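4. 침대 위의 물건들: 잠자리 정리와 '자리 지키기'

4.1 왜 침대인가

사실 저는 처음부터 침대를 연구하려던 사람은 아니었습니다. 원래 관심은 책상이었어요. 원룸에 사는 사람들이 책상을 어떻게 나눠 쓰는지, 밥 먹는 책상과 일하는 책상이 어떻게 겹치는지를 보려고 했는데, 인터뷰를 시작하자마자 다들 침대 이야기를 하시는 겁니다(정말로 첫 참여자부터 그랬어요!). 책상은 밥 먹을 때 치우면 그만인데 침대는 잘 때마다 치워야 하고, 그래서 치우는 방식이 몸에 배어 있다는 이야기였습니다. 그 뒤로 질문지를 두 번 갈아엎었고, 결국 이 장 전체가 침대로 채워지게 되었습니다.

3장에서 밝혔듯이 참여자는 모두 42명이고, 녹취록에서 침대나 이불, 베개가 언급된 대목은 213군데입니다. 이 숫자를 처음 뽑았을 때 저도 좀 놀랐습니다. 책상은 그 절반에도 못 미쳤거든요. 면접은 한 사람당 30분 정도로 잡았지만 침대 이야기가 나오면 대개 훌쩍 넘어갔고, 저도 굳이 끊지 않았습니다.

4.2 낮의 침대와 밤의 침대

참여자들의 말에서 가장 먼저 눈에 띈 것은 낮과 밤의 구분이었습니다. 낮의 침대는 소파이기도 하고 선반이기도 합니다. 빨래를 개고, 택배를 뜯고, 가방을 던져 두고, 가끔은 밥도 먹습니다. 밤이 되면 그 물건들이 어딘가로 옮겨 가야 하는데, 문제는 그 '어딘가'가 마땅치 않다는 것이지요. 바닥으로 내리는 분이 제일 많았고, 의자 위에 쌓는 분이 그다음이었습니다. 한 참여자는 이것을 "저녁 이사"라고 불렀는데, 저는 이 표현이 너무 마음에 들어서 분석 범주의 이름으로 그대로 가져왔습니다.

저녁 이사에는 나름의 순서가 있습니다. 딱딱한 것이 먼저 내려갑니다. 노트북, 책, 상자 같은 것들이요. 그다음이 옷이고, 맨 나중까지 버티는 것이 푹신한 것들입니다. 쿠션이나 인형은 아예 내려가지 않는 경우도 많았습니다. 저는 이렇게 이사를 면제받는 물건을 '눌러앉은 물건'이라고 부르려고 합니다. 학술 용어치고는 좀 투박하지만 심사 과정에서 같이 녹취록을 읽어 준 Yu-na Wang도 이 이름을 바꾸지 말라고 했으니 그대로 두겠습니다. 참고로 선행 논의에서는 실내의 물건을 '쓰는 것'과 '보관하는 것'으로 나누는 일이 흔한데, 눌러앉은 물건은 그 둘 어디에도 잘 들어맞지 않습니다. 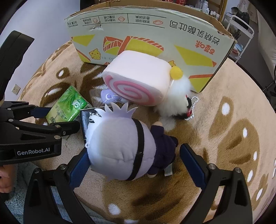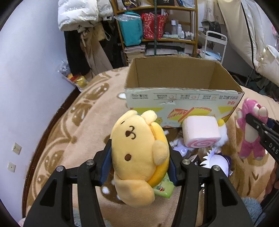
그림 3. 봉제 인형과 무늬가 있는 보송한 담요.

눌러앉은 물건을 이야기할 때 참여자들은 쓸모를 거의 말하지 않았습니다. 대신 자리를 말했어요. "걔는 원래 벽 쪽이에요", "발치에 있으면 이상하잖아요" 같은 식입니다. 존재를 설명하는 말이 위치를 설명하는 말로 바뀌는 셈인데, 코딩할 때 이 둘을 따로 표시해 두었더니 꽤 깔끔하게 갈렸습니다. 그림 3의 첫 번째 사진처럼 인형과 작은 포장 물건, 종이 상자가 한 담요 위에 같이 놓여 있는 상태를 떠올려 보시면, 앞에서 말한 순서를 적용하기가 쉽습니다. 상자가 먼저고, 포장된 작은 것들이 그다음이고, 인형은 남습니다. 물론 이것은 면접에서 나온 순서를 대입해 본 것이고, 모든 방에서 꼭 그렇게 된다는 뜻은 아닙니다. 담요를 한꺼번에 걷어서 위에 있던 것을 통째로 옮긴다는 분도 있었으니까요(저도 급할 때는 이 방법을 씁니다).

4.3 이름이 있는 물건

또 하나 재미있었던 것은 이름입니다. 면접 중에 물건을 이름으로 부르는 일이 종종 있었는데, 그 대상이 거의 다 침대 위에 있었습니다. 책상 위의 물건을 이름으로 부른 사람은 한 명도 없었어요. 잘 때 몸 가까이에 두는 것과 이름을 붙이는 것 사이에 관계가 있어 보이기는 하는데, 제 자료만으로는 어느 쪽이 먼저인지 말하기 어렵습니다. 이름을 붙였기 때문에 침대로 올라온 것인지, 침대에 오래 있다 보니 이름이 생긴 것인지요. 참여자들에게 되물어도 대답은 반반이었고, "그런 걸 누가 기억해요" 하고 웃어 버린 분도 있었습니다.

이사를 다닌 뒤의 이야기도 여기에 붙여 둡니다. 최근에 집을 옮긴 참여자들에게 새 방에서 가장 먼저 자리를 정한 물건이 무엇이냐고 물었더니, 침대 다음으로 나온 대답이 베개 옆에 두는 물건이었습니다. 커튼도 없고 식탁도 없는데 베개 옆자리는 첫날 밤에 정해졌다는 것입니다. 저는 이 대목에서 책상 연구를 완전히 포기했습니다.

4.4 같이 쓰는 침대

둘이 쓰는 침대에서는 사정이 조금 복잡해집니다. 눌러앉은 물건의 자리를 두고 협상이 벌어지기 때문인데, 이 협상은 말로 하는 경우가 드뭅니다. 한쪽이 슬쩍 발치로 밀어 두면 다른 쪽이 다음 날 도로 올려놓는 식이지요. 어느 부부는 이 일을 5월부터 계속하고 있다면서도 서로 한 번도 그 이야기를 꺼낸 적이 없다고 했습니다. 두 분을 따로 면접했는데 양쪽 다 상대방이 모를 거라고 생각하고 계셔서, 저는 표정 관리를 하느라 무척 애를 먹었습니다.

이런 말 없는 협상은 5장에서 다룰 냉장고 칸 나누기와도 닮은 데가 있습니다. 다만 냉장고에서는 상하는 음식이라는 기한이 있고 침대 위의 물건에는 그런 기한이 없어서, 협상이 언제 끝나는지가 훨씬 흐릿합니다. 끝났다고 말한 참여자들도 대부분은 그냥 서로 지쳐서 그만두었다고 했습니다.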